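Trondar Cell: Gripper Setup and Maintenance Record

Data card, second revision
Maintained by: Cell Operations, Canau site
Contact: Marlina Pangaribuan (cell owner), Maxine Lockyer (maintenance records)

Summary

This card describes the setup, routine care and repair history of the Trondar cell, a single-arm manipulation station with a two-finger gripper and a camera mounted at the wrist. It accompanies the wrist camera recordings and the maintenance log. Users of the recordings should read it before filtering or relabeling episodes, as several changes in the data follow from work done on the gripper and not from changes in the task.

Contents of the release

The release holds 2502 wrist camera episodes and one maintenance log in plain text. Of these, 722 episodes were recorded before the fingers were replaced in March. A further 598 were recorded between that replacement and the second camera calibration in June. The remainder follow the June calibration. Each episode carries a field named gripper_state, which takes the value original, replaced or recalibrated.

Cell setup

The arm is controlled from a Bratano controller running the standard site configuration. Power to the gripper is supplied separately and must be switched on after the arm has completed its self-check. If the order is reversed, the controller will report a missing tool and will have to be restarted.

The wrist camera faces the fingers. Its position is fixed by two screws and a locating pin. The gripper housing occupies the upper part of the view at all times, and this region may be masked during training. The mask supplied in the release was drawn for the recalibrated state. It fits the earlier episodes less closely along the lower rim of the housing.

Grip checks are made with the arm raised, using a rigid test piece. The operator closes the gripper at the lowest force setting, lifts the piece clear, and holds the pose for 600 seconds. Any movement of the piece against the finger is entered in the log as slip.

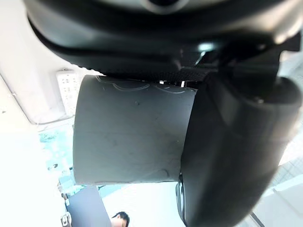

Figure 1. Wrist camera view with a dark gray cylinder held against the gripper finger.

Exposure is set to automatic. When the arm is raised toward a bright wall or window, the background will wash out and held objects will appear darker than they do at floor level. No correction has been applied to the released recordings. Surface marks on test pieces are not labeled.

Routine care

The following work is carried out before the first session of the day:

Wipe both fingers with a dry, lint-free cloth.
Inspect the inner gripping edges for wear and for trapped fibers.
Check that the underside of the housing is clear of debris.
Open and close the gripper through its full travel and listen for rubbing.
Record the result in the log with the operator's initials.

Solvents must not be used on the fingers. A finger that cannot be cleaned with a dry cloth is to be removed and passed to Maxine Lockyer.

Floor-level work requires closer attention. The fingers come within a short distance of the carpet, and fibers can be drawn into the gap between them as the gripper closes.

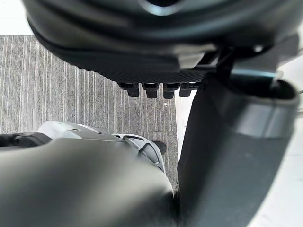
After a block of floor-level episodes, the gap should be inspected again before the arm is returned to its rest position. The gripper must be open and its power off during this inspection. Compressed air is not permitted, as it can push fibers further into the housing.

Repair history

January: Gripper cable rerouted after intermittent loss of the position signal. No parts were replaced.

March: Both fingers replaced with a matched pair supplied by Taşdemir. The previous pair showed uneven wear and had begun to release smooth objects early. Closing force was reset to the supplier's value.

June: Camera screws found loose during the morning check. The camera was reseated and calibrated again. Episodes recorded earlier that morning were withdrawn.

Known limitations

Slip events before March are underreported, as operators were not then required to log them. The time stamps in the maintenance log are entered by hand and should not be used to align log entries with individual frames.

Corrections and requests

Corrections to this card should be sent to Marlina Pangaribuan with the episode number and the line of the log concerned. Requests for the withdrawn June episodes are considered individually and require the written approval of the cell owner.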